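Ticket 3000: Drawer task, marker dropouts on left hand unit
Queue: Demonstration capture, Gurport
Opened by: Milagros Cuesta
Assigned to: Boglárka Takács
Priority: Medium (requested: Apocalyptic)

Milagros Cuesta, 9:40
Left gripper pose jumps whenever the operator reaches into the vanity drawer. On replay the hand teleports to somewhere near the ceiling, picks up nothing, and comes back looking innocent. Right hand is fine. I don't want the policy learning this.

Boglárka Takács, 10:05
Which episodes? And can I have a head view with the drawer open and both cubes in sight?

Milagros Cuesta, 10:20
Batch 8, nearly all of it. Head view attached. Small black case in the drawer, flat package on the tabletop, both hands at work. 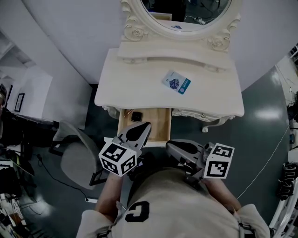 Checks so far

1. Restarted the tracker. Same.
2. Restarted Milagros. Same, with coffee.
3. Reprojected the left cube faces in the head view. Good with the hand above the drawer, junk once the wrist rolls inward.
4. Compared cube config files. Left unit was loading the face layout from the old Haworth kit. Two face IDs swapped. So the tracker believed the hand had turned inside out, and reported this with 94 percent confidence.

Boglárka Takács, 11:30
Correct layout pushed. Please redo a few episodes, slow wrist roll over the drawer edge, and pull a gripper view as well. I want to rule out the mirror. Oval glass plus people wearing cameras gives the feature matcher plenty to get excited about.

Milagros Cuesta, 12:15
Redone. No teleporting. The mirror does turn up in the gripper view, person and all, so your suspicion stays on the books.

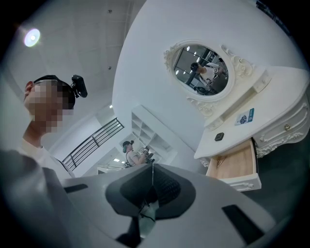 Gripper view: drawer open, black square item on the tabletop, mirror behind.

Boglárka Takács, 12:50
Pose trace is smooth through the roll. I've masked the mirror anyway — it cost me 2000 frames of clicking and I'd like that noted somewhere permanent.

Domenica Mayrhofer, 13:10
Noted. Batch 8 can be re-solved from the raw video with the new layout, no need to re-record. Please delete the Haworth file from the left unit so we don't meet it again in September.

Status: Resolved
Root cause: wrong cube layout file
Follow-up: Elspeth Farquharson to add a layout check at startup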